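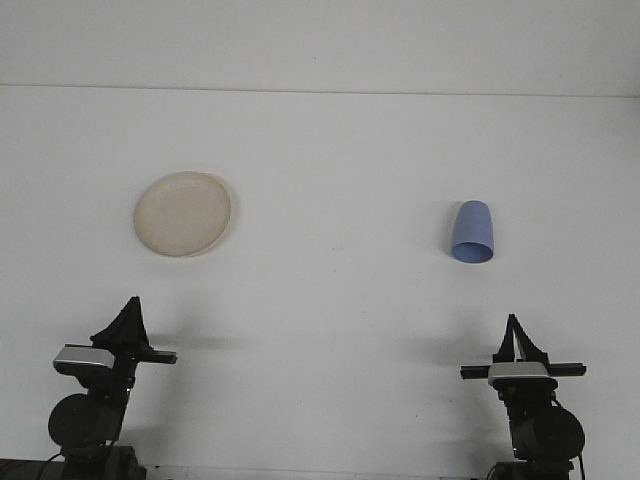
Setup and Upkeep of the Two-Arm Tabletop Cell
Project report, Robotics Workshop II
Valdir Figueiredo and Zinhle Botha
Delano Technical College

1. Purpose of the project

Our project was to take over the two-arm cell in the Veltside lab, get it back into working order, and write down how it should be set up and looked after. When we started in September the cell could be powered on and moved, but no other group had been able to use it for a full session. The left arm drifted away from its home pose, one of the wrist cameras dropped out, and the notes from the last group covered only the software install.

We didn't design any part of the arms. The work was mechanical setup, cable work, camera calibration, and a maintenance routine that the next group can follow. Valdir did most of the mechanical work and Zinhle did the cameras and the home pose script. We both ran the tests.

2. Layout of the cell

The cell is two black arms mounted side by side along one edge of a white table. Each arm has a two-finger gripper at the end and a wrist camera on the front of the gripper. A fixed camera looks over the whole workspace. The practice objects we used most were a round cream plate, placed on the left half of the table, and a light blue plastic cup, placed on the right half. With the objects that far apart, each arm can reach its own without crossing the other one.

The two arms are mirrored. The large round motor housing faces left on the left arm and right on the right arm. This matters when parts are swapped. We lost most of one lab period after copying the joint offsets from the right arm to the left without changing the signs. The arm moved slowly into the table edge and the driver stopped it. There was no damage apart from a small scrape on the base.

The table is matte white and the wall behind it is nearly the same color. This makes it simple to pick out the objects in the fixed camera view, but it also means soft gray shadows from the arms fall across the work area. We come back to this in section 5.

3. Mechanical setup

3.1 Mounting

The first thing we checked was the mounting of the two bases. The left one had two loose bolts. With the arm folded the play could not be felt at all, but with the arm stretched out toward the middle of the table the gripper tip could be moved 9 mm by hand. We took all the bolts out, cleaned the threads, and put them back with thread locker. We tightened them in a cross pattern, a little at a time. After that we couldn't feel any play at the base.

We then checked that the bases were parallel, using a steel rule against the table edge. The right base was turned slightly inward. We loosened it, lined it up, and tightened it again. Anyone who repeats this should do the alignment before the home pose, because moving a base makes the saved poses wrong.

3.2 Joints

Each joint was moved by hand with the power off, from one end of its travel to the other. We were feeling for rough spots and listening for clicks. The right arm was smooth all the way. The left arm had a rough spot in the second joint, which we traced to a horn screw that had backed out and was rubbing on the bracket. We replaced the screw from the Clurnard spares box. The old one had a worn head and we threw it out.

3.3 Gripper fingers

The fingers have to close evenly. If one side touches first, the object gets pushed sideways before it is gripped, and a light cup will tip over. Our check is to close the gripper slowly on a folded strip of paper and pull the strip toward the palm and then away from it. The drag should be the same both ways. On the left gripper it was not. We took off the finger plates, found that one was seated at a slight angle, and refitted it.

The finger pads also pick up dust from the table. A wipe with a barely damp cloth is enough. We tried alcohol on one pad and it left the surface slick for the rest of the session, so we don't recommend it.

4. Cables

The cables gave us more trouble than anything else in the project. The wrist camera dropouts looked like a software fault, and we spent two sessions reinstalling drivers before Zinhle noticed that the image always froze when the left wrist turned past a certain angle. The camera cable was being pulled tight at that point and the plug was lifting in its socket.

We rerouted the cable with a loop of slack at each moving joint and fixed it with soft ties between the joints. The steps were:

Power off and support the arm with one hand so it does not drop.
Unplug the cable at both ends and remove all the old ties.
Plug in the camera end first and run the cable down to the base.
Move each joint by hand to the end of its travel, in both directions, and leave enough slack for the worst case.
Add ties only on the rigid parts, never across a joint.
Plug in the base end and repeat the hand check with all joints at once.

The last step is easy to skip. A cable can have enough slack for every joint on its own and still be too short when two of them are turned the same way.

After the change we ran the left arm through its full travel for 70 cycles. The camera did not drop out. We then did the same routing on the right arm so that both would match, although it had not shown the fault.

5. Cameras and lighting

The wrist cameras sit on the front of the grippers, so any knock to the gripper can turn them. We put a thin paint-pen line across each camera mount and its bracket. If the two halves of the line don't meet, the camera has moved and needs to be calibrated again. This takes a few seconds to look at and has already caught one case – a backpack had been dragged across the table over the weekend.

For calibration we used a printed checkerboard taped to a flat piece of acrylic. A sheet of paper by itself curls at the corners and gave us poor results. The board is held at different distances and tilts while the program takes its images. We got good results from 11 images, as long as several of them had the board near the corners of the view.

Lighting was harder to control. The lab has a window on one side, and with direct sun the shadows on the white table get dark enough that our simple object finder marks them as objects. With the blinds down and the ceiling lights on, the shadows stay soft and the finder ignores them. We looked at adding a Belhaj light panel but the budget for the term was already spent. For now the rule is blinds down before the program starts, and no change to the lights during a run.

6. Setting the home pose

In the home pose, both arms rise from the base with the grippers pointing toward the work area. It is the pose the arms go to at the start and end of every run, and all the other saved poses depend on it.

The old method was to line the arms up by eye. We got a different result each time, and Valdir's home pose and Zinhle's home pose were far enough apart that a grasp saved by one of us would miss for the other. We made a pair of simple jigs from scrap plastic. A jig clips between the base and the first long link and holds the arm at a fixed angle. With both jigs on, the script reads the joint positions and saves them with the date. The jigs have to come off before the motors are turned on. We painted them orange and tied a long tag to each one.

The jigs only fix the lower joints. The wrist still has to be set by eye against a mark on the bracket, and this is the weakest part of our method. A jig for the wrist would be a good small project for somebody next term.

7. Maintenance routine

This is the routine we taped to the inside of the cabinet door.

Before each session
Clear the table and wipe it down.
Try each base for play with the arm stretched out.
Look at the paint lines on the camera mounts.
Check that no cable is caught under a base or over the table edge.
Blinds down, ceiling lights on.
Run the home script and watch both arms until they stop.

Every Friday
Wipe the finger pads.
Do the paper strip check on both grippers.
Move all joints by hand with the power off.
Feel each motor housing after a run. If one is clearly hotter than its match on the other arm, write it in the log.
Copy the saved poses to the lab drive.

After a collision or a hard stop
Power off before touching anything.
Check the horn screws and finger plates on that arm.
Check the base alignment with the steel rule.
Redo the home pose, then the wrist camera calibration, in that order.

8. Results and open problems

By the end of the term the cell ran complete sessions without a camera dropout, and both arms came back to the home pose closely enough that we could use each other's saved grasps. Two other groups have since used it with the cabinet door list and no help from us.

Some problems are still open. The left arm's second joint runs warmer than the right one, even with the new screw. We think the bracket may be slightly bent, but we didn't have a replacement to compare it with. The wrist alignment is still done by eye, as described above. We also never found out why the driver sometimes lists the two arms in the wrong order at startup. Our workaround is a label on each USB plug and a prompt in the script that nods the left arm's wrist and asks the user to confirm it was the left one that moved.

Spare horn screws and finger plates are in the Clurnard box on the second shelf. The paint pen is in there too. The calibration board should be stored flat.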